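Viernes, 17 de diciembre de 2021

Inspección del viaducto de Trundum, segunda jornada. Corte de carril derecho desde las 6:40, señalización móvil según plan. Acceso a la cara inferior con plataforma negativa, vanos 3 a 5.

Juntas de dilatación: la del estribo norte tiene el perfil de neopreno despegado en el arcén. La del estribo sur, limpia. Apoyos de la pila 4 con óxido superficial y sin desplazamiento apreciable. Fisuras nuevas en la losa del vano 5, todas transversales; marcadas con tiza y fechadas. La más larga mide 131 cm. Apertura máxima 0,3 mm – repetir la lectura en febrero, con el tablero frío, antes de proponer inyección.

Galgas: descargados los registros de Okoro. El canal 2 deriva 57 microdeformaciones respecto a la campaña anterior. Compensación de temperatura revisada, no es eso. Sospecho del adhesivo.
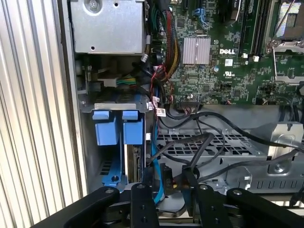 Interior del equipo Dell, con el disipador de aletas.

Aforo: la espira de Zarndale da casi 3,000 vehículos en sentido Stuvthorpe para la franja de mañana. Falta separar pesados. Musa Wike tiene el script de clasificación por longitud, pero con el umbral antiguo; hay que pasarle el nuevo antes de lanzar nada.
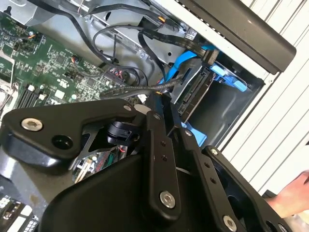

Con el umbral antiguo los autobuses articulados caen en la misma clase que los tráileres y el espectro de carga para fatiga sale inflado. No usar la tabla del borrador.

Drenaje: dos sumideros cegados en el vano 3, aviso pasado a conservación. El agua sale por la junta y moja el cabecero de la pila. Extraído un testigo a 300 mm del borde, profundidad de carbonatación pendiente de fenolftaleína.

Pendiente:
– Recolocar galga del canal 2 y dejarla en paralelo con la vieja una semana.
– Plano de fisuras del vano 5 a limpio.
– Pedir nuevo corte nocturno para la pila 4, cara este – no llegaba el brazo.
– Devolver el fisurómetro a su caja, lo tengo yo.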